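Ticket 466 – Rendasgate kitchen room, drinks table
Status: open
Product: Jimard table tape, blue, 18 mm

Entry 1, Tuesday morning
We use the blue tape to divide the dark brown table into a grid, so that each item has its own place. After cleaning, some strips on our second roll lift at the corners. The first roll did not have this problem. I wiped the surface with a dry cloth, waited 20 minutes and pressed the strips again. Two of them came up before lunch.

Entry 2, same day, 14:20
Stirnuvitz support asked which items stand on the table in normal use. We have the bear tray with the wine glass, the mint-green bowl, the pink bowl with ice cubes, and the cutting board with lemon and knife.

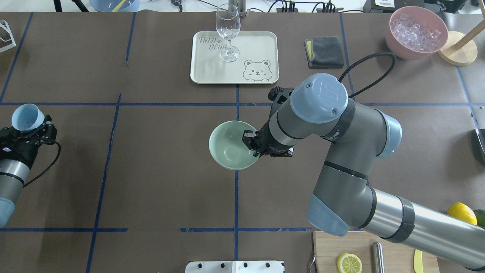
Entry 3, reply from Stirnuvitz
Please keep the ice on a tray – water from melting can go under the tape. Clean the table with alcohol before new strips, and leave them 14 hours without load.

Entry 4
Understood. I ordered one more roll from Lammers and will write again when the new strips are on.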